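About Lemby

Lemby is a small robotics company. We build hand-held grippers and the software that goes with them, and we collect the demonstrations that robot arms learn from. The company was started by Dolores Lindqvist and Ileana Ghiță, who had worked together at a packaging firm and wanted to work on the jobs the machines there couldn't do. Most of those jobs involved soft things, such as bags, cloth and thin wrapping.

What we do

A person picks up one of our grippers and does a task with it by hand. The gripper records how the task was done. After enough repeats, the recordings are used to train a robot arm to do the same task. Our current product is called Urio. It comes as a pair, one for each hand, and a new operator can usually learn it in 15 minutes.

Our customers are laundries, small warehouses and a few university labs. We also run a longer project, Indedness, on folding and sorting light materials. Lillum, our first gripper, is no longer sold, but we still repair it.

Where we work

We have one floor, and everyone shares it. Desks, test tables and the microwave are all in the same room. Dolores handles customers and hiring. Ileana runs the hardware side and is the person to write to with technical questions.

Open day

We open the office to visitors twice a year, in February and again in the fall. It is always on a Thursday, from 2 in the afternoon until the last people leave. The first open day was for families and friends. The most recent one had 125 visitors, more than the room holds comfortably, so we now take sign-ups and stop at 100.

There is no stage and no set talk. Staff do their usual work with the grippers and stop to answer questions. Visitors can stand as close as they like, and anyone over 12 can try a gripper. Picking up something thin and white is the usual first try – it looks easy, and most people squeeze too hard.

School groups are welcome but should write ahead so that we can plan a separate hour in the morning. Parking behind the building is limited. The bus stops across the street. 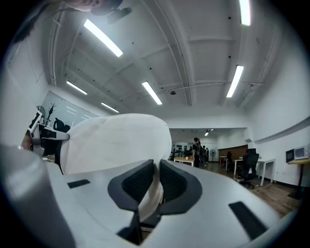

Visiting and contact

To sign up for the next open day, use the form on the contact page and tell us how many people are coming. We reply within a week. If you need step-free access, say so in the form and we will meet you at the side entrance.

For repairs, please include the serial number of your gripper. For jobs, see the openings page – we hire operators most of the year, and no background in robotics is needed.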